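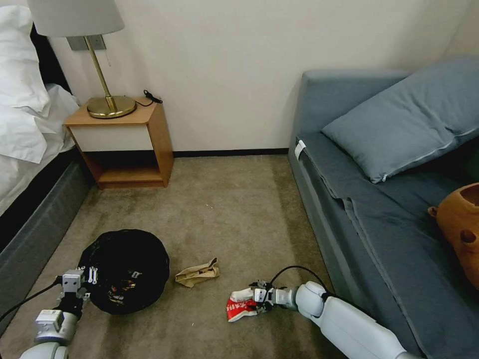

How a Hotel Room Gets Tidied (and Why Yours Doesn't)

Think about the last time you stayed in a hotel. You went out in the morning and left the bed looking like a badly wrapped sandwich. You came back in the afternoon and it was flat, white and smooth, with the pillow propped up as if it had never met your head.

You may have thought no more about it. Adults often don't either. But there is a proper way of doing a room, and people who do it for a living are quick at it and very slightly smug.

Who does the tidying?

In a hotel, the people who clean and tidy the bedrooms are called room attendants, and the whole job is called housekeeping. That is an odd word, as there is no house and the guests are the ones being kept.

Şükran Gökçe has been a room attendant at the Treven, a small hotel, for long enough to have opinions about pillows. She says a bedroom has an order, and if you do things in the wrong order you do them twice. Doing things twice is what she likes least, after glitter.

First, look

A room attendant starts by standing near the door and looking. It seems like doing nothing, and you are welcome to try it at home, but it only works if you do something afterwards.

What are they looking for? Mostly, things that are not where they belong. A hotel bedroom doesn't have much in it: a bed, a nightstand, a lamp, perhaps a sofa. Anything else was probably brought in by a guest, and now a decision has to be made about it.

Your own bedroom has rather more in it. You may need to stand at the door for longer.

Rubbish or not rubbish?

You would think this was easy. A banana skin is rubbish. A teddy bear is not.

Now think about a brown paper bag, crumpled up on the carpet. Is it rubbish? It looks like it. But it might have a postcard inside, or half a biscuit that somebody was saving, or a tooth on its way to the tooth fairy. So the rule at the Treven is that a bag gets opened and looked into before anybody throws it away. If it is empty, it goes with the paper for recycling, as long as it is clean. Paper soaked in chip fat can't usually be recycled. Nor can paper soaked in anything you would rather not name.

If something is sitting in the bin, it counts as rubbish. If something is sitting next to the bin, it doesn't, even if it is only a hand's width away. A guest may have put it there on purpose. A guest may also have thrown it and missed, and this happens more than guests would like you to know.

Is that a bin or a basket?

Some containers are hard to judge. Take the round mesh kind, the sort that springs open and folds down flat again when you squash it. People use these for washing, for toys, for swimming things, for balls of wool and, yes, for rubbish.

The useful part is the mesh. It is mostly holes, so air can get in and out, and damp things inside have a chance to dry. It also means you can half see what is in there. If you spot bits of bright colour through the netting, have a proper look from the top before you decide what to do with it.

Folding one flat is another matter. Decha Phromma, who trains the new staff, says you should push the top down towards the bottom with both hands and keep hold of it until it is fastened. Let go early and it will spring at your chin.

The bed

A hotel bed is nearly always white. Children often ask why, and children are right to, as white seems a silly colour for something people eat crisps in.

There are a few answers. White sheets can all be washed together, very hot, and no colour will fade. They match every other sheet in the building, so it doesn't matter which one comes back from the laundry. And if a white sheet is dirty, you can see that it is dirty. A brown one can keep a secret.

To make the bed, the sheet is pulled tight first, so there are no lumps. The cover goes over the top and hangs down at the sides. The pillow goes last. It can lie flat or be propped against the headboard, and at the Treven it is propped, because Şükran thinks a flat pillow looks as if it has given up.

The nightstand

A nightstand is the little table beside a bed. You might call it a bedside table, and it will answer to both. It usually has a drawer and sometimes an open shelf underneath.

The top is for a lamp, a glass of water and a book. The shelf is for more books. The drawer is for anything you want to leave behind by accident when you go home. Room attendants check the drawer every time, and they find spectacles, socks, foreign coins and, once at the Treven, 3 hard-boiled eggs.

The thing left behind most often isn't in the drawer at all. It is a charger or some other small cable, curled up near the back of the table where you can't easily see it from the door. If a guest has gone home without one, it goes into a bag with the room number on it and waits in the lost property cupboard. Decha reckons there are nearly 1000 cables in there. He has not been allowed to throw any away.

The sofa

Sofas eat things. You know this already. Anything small that is put on a sofa will work its way down the side of the cushions, where it will live with the crumbs.

To check one, slide your hand flat along the gap at the back and then down each side. Then plump the big cushions and put them back with the zip facing down or to the back. You may find a small label sewn on a cushion. It often tells you what the cushion is made of and how to clean it, and it should stay where it is, however much you want to pull it.

The floor comes last

When you shake a sheet, dust falls. When you plump a cushion, crumbs fall. All of it lands on the carpet. If you vacuumed first, you now have to vacuum again, and Şükran will be watching you do it.

So the floor is always left until the end. Pick up everything that is lying on it, start in the corner furthest from the door, and work backwards so that you don't leave footprints. On a pale carpet they show.

Try it yourself

Choose one room. It can be yours, or if you are feeling brave, your brother's.

Stand at the door and look.
Pick up the rubbish. Open any bags first.
Make the bed, pillow last.
Clear the bedside table and look behind the lamp.
Check down the sofa or chair. Anything you find is lost property, even the money.
Do the floor.

A good room attendant can get through a small room very fast. Kagiso Mathebula, who is nine and tested these instructions for us, took 2 hours, but that included reading 4 comics found under the bed.

Words to know

Housekeeping: looking after the rooms in a hotel.
Linens: sheets, pillowcases and other cloth things for the bed.
Headboard: the upright board at the pillow end of a bed.
Lost property: things people have left behind, mostly cables.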